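4.2 Denials and their shelf life

Celebrity pregnancy rumors are often said to be killed by a good denial. We doubt it. Our sample holds 896 posts from gossip sites, of which 242 quote a star, a spouse or a publicist saying there is no baby on the way. If denials worked, we would expect the rumor to fade from the same site within a few weeks. In most cases it came back inside 30 days, often under a headline that used the denial itself as fresh material ("not yet," "someday," "when things calm down").

Stoker argues that readers treat these quotes as closure. The evidence for this is thin. It rests on a survey in which people were asked what they remembered, and people remember very little about posts they skimmed at lunch. Alarcón takes the other side and claims that every denial feeds the story. That also goes too far. Nine of the couples in our sample were never mentioned again after the first quote, and we can't tell whether the denial did that or whether the sites simply got bored.

We are equally wary of the traffic numbers that sites hand out. Rovard, the tracking service used in most earlier work, counts a page as read once it has loaded. A reader who opens a post on the sofa and wanders off looks the same as one who reads to the end. Figure 3 is placed with this section; the coding rules for quotes are in the appendix.

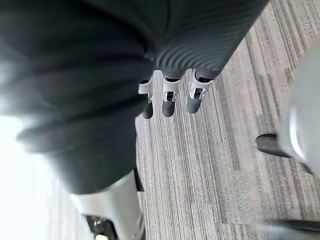 Figure 3. Robotic hand at close range (first panel); throw pillow held by two robot arms at a cream-colored sofa (second panel).

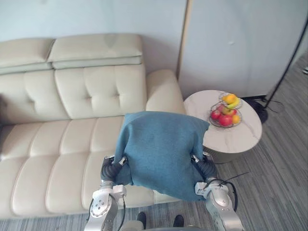
Omid Arabzadeh objected, on reading a draft of this section, that we had lumped together denials from the stars and denials from their publicists, and that fans trust the first kind far more. He may be right. When we split the 242 quotes by speaker, though, the gap was small, and it shrank again once posts copied from Lalteo were taken out. We would not build a theory on it.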